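Gray paint looks uneven after drying, greenish on one side, bluish on the other

Home Help Board > Walls and Paint
3 replies

Szymon Nowakowski
Posted June 5, 2025

Hello everybody. I would like to ask for advice about choosing a gray and about the streaks which I get when I roll it.

We are renewing the small room behind our kitchen, which I use for shelves and for ironing. The wall is 320 cm long and has one window at the left end. In December I painted it with Farkas interior matte, the shade with number 212. On the shop card it was a plain middle gray. On my wall it has become something between gray and olive near the window, and more blue on the other end, where the ceiling lamp is. My wife says she does not see it. I see it every time I iron.

The second problem is vertical bands. They are very soft, and if I put my finger there I feel nothing. But when I stand sideways to the wall I can count the places where I went up and down with the roller. I used a 25 cm roller from Skultmont, the one with short hair, and I put two coats. Between the coats I waited 4 hours, as the can says.

I do not want to paint again and receive the same result. So I ask: is it the paint, the roller, or my hand? And is there a gray that stays gray?

Thank you in advance, and sorry for my long text.

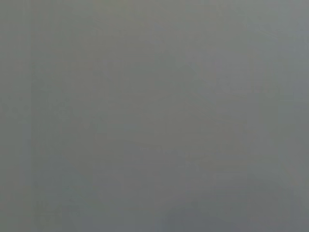 Replies

pladbridge_painter
Helpful: 12

Your hand, mostly, but don't take it badly. Soft vertical bands with nothing to feel are normally lap marks or too little paint on the roller. Matte gray is one of the worst for showing this. Do the following next time:

Wash the wall with a little mild soap, rinse it and let it dry overnight.
Use a roller with medium nap. The short one carries little paint and you end up pressing it to get the last bit out. Pressing makes the bands.
Work in strips a bit wider than the roller, and go over the edge of the previous strip while it is still wet. Do not stop in the middle of the wall for a coffee.
Finish each strip with one light pass from ceiling to floor, all in the same direction.
Close the window and turn the heating down while you paint. A warm dry room kills your wet edge.

Start at the window and move away from it. If you have two people, one cuts in along the ceiling and the other follows directly with the roller.

About the color I can't say much. Every gray has something under it. Buy the small pots and test.

Marta_in_Prora

I had the same with a gray in my hallway and I just hung a big coat rack there. Also a warmer bulb helps. Mine was very white and everything looked like an office.

Szymon Nowakowski

Thank you both. The coat rack is not possible for me, because the shelves must come back to this wall, but I will try the bulb first, as it costs almost nothing.

To pladbridge_painter: I must admit that I did stop in the middle, two times, when the telephone rang. I also pressed strongly on the roller, I thought this gives a thinner and more equal coat. So it seems you are right about my hand.

I bought yesterday three small pots, all gray, and painted them on pieces of cardboard. I move them along the wall in the morning and in the evening. One of them goes to violet near the lamp, this one I have already excluded. The other two are quite similar to each other and I can not decide yet. One more thing I would like to know: must I sand the old paint if it is smooth to the touch, or is the washing enough?

pladbridge_painter
Helpful: 4

If it is smooth and sticks well, washing is enough. Sand only where you find a run or a drip, then wipe off the dust. Leave the cardboard up for a few days, also when it is cloudy outside, and buy all the paint for the wall in one go so the cans are from the same batch. Mix them together in a big bucket before you start.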